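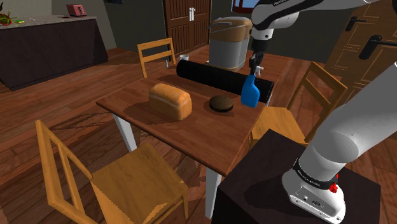

Dining table, medium brown top, white legs. Bread on the left half.

May, Sunday, 7 in the morning

Notes on the sourdough trials, picking up from the last entry. Two flours this round: the Etoreck strong white we have been using since winter, and the new sack from the Nelstead mill. Same starter, same tins, same oven. The question is still whether the sour, tight crumb we keep getting comes from the flour or from the long cold rise.

Dough A, Etoreck flour, 856 g. Water 610 g, which is a little over 71 percent. Salt 17 g. Starter 170 g, fed the night before and used when it had domed but not started to sag.

Dough B, the same weights with Nelstead flour. I expected it to take less water and it did. At 610 g it was slack and would not hold an edge after the second fold. I did not add flour to fix it. If B needs less water I want to see that in the loaf and change it next time.

Kitchen was 66 F at mixing and came up to 70 by noon. Water went in at 84. Dough temperature after mixing was 75 for both, which is where I want it. Last time I forgot to write this down and the whole comparison was worth very little.

Folds at 30 minutes, 60, 90, and one more at two hours for B only. Yes, this breaks the rule about treating them the same. It was running off the scraper and I could not have shaped it.

12:40

A has grown by half, small bubbles along the side of the tub. Smells like yogurt, mild. B is further along than A, larger bubbles and a wobble when the tub is tapped. Nelstead may be malting their flour. Nothing on the sack either way. Need to call and ask.

Shaped both at 1:15. A was easy. B stuck to the bench in two places and tore on the underside, so I folded the tear in and gave it another ten minutes before the final shape. One tin each went into the fridge and one tin each stayed out on the counter. Labeled with tape on the short end: A-cold, A-warm, B-cold, B-warm. Please do not move the tape. It came off in the fridge last month and we ate two loaves without knowing which they were.

4:30

Baked the warm pair. Oven set to 450 with the steam tray in, tray out at 20 minutes, then down to 425. The Fodberg oven still runs hot at the back left. I turned the tins when the tray came out.

A-warm: good rise, split along one side where I scored too shallow. Internal 206 F at 40 minutes. Crust thinner than usual.

B-warm: lower and wider. Came over the lip of the tin a little. Internal 205 at the same time. Darker crust than A with the same bake, which again makes me think of malt.

Left both on the rack and did not cut until they were cold. Crumb on A-warm is open enough for toast and not so open that butter goes through it. Barely sour. B-warm has a band of dense crumb along the bottom, maybe a quarter inch. Could be underproofed at the base or could be the tear from shaping. Flavor is better than A, more wheat, slightly sweet.

So for the warm rise at least, the Etoreck flour is not the reason for the tight crumb. That points to the fridge. I don't want to say more until the cold pair is done.

Next morning

Cold pair had 16 hours. Fridge was at 41 when I checked, which is warmer than the dial says. Baked straight from cold, same settings, five minutes longer.

A-cold: tight crumb, same as every loaf since winter. Noticeably sour. Good ear on top, nice blisters.

B-cold: collapsed when scored. Baked it anyway. Flat, gummy in the middle, fine as toast if sliced thin. Clearly too far gone. Eight hours might be plenty for this flour.

Things to sort out before the next round:

Put the spare thermometer in the fridge and leave it there for a full day. 41 may be a one-off from the door being open.

Cut B to 570 g water and give it the same number of folds as A.

Try A with a shorter cold rise, 8 and 12 hours, nothing else changed.

Lame blade is dull. There are new ones in the Vanhove box on the top shelf, behind the parchment.

Starter is back on one feed a day. I fed it at noon, equal weights of flour and water. It smelled a bit sharp, so if you are in before me give it an extra feed and write the time on the lid.

Ends of A-cold are in the freezer bag for crumbs. The rest of A-warm is up for grabs.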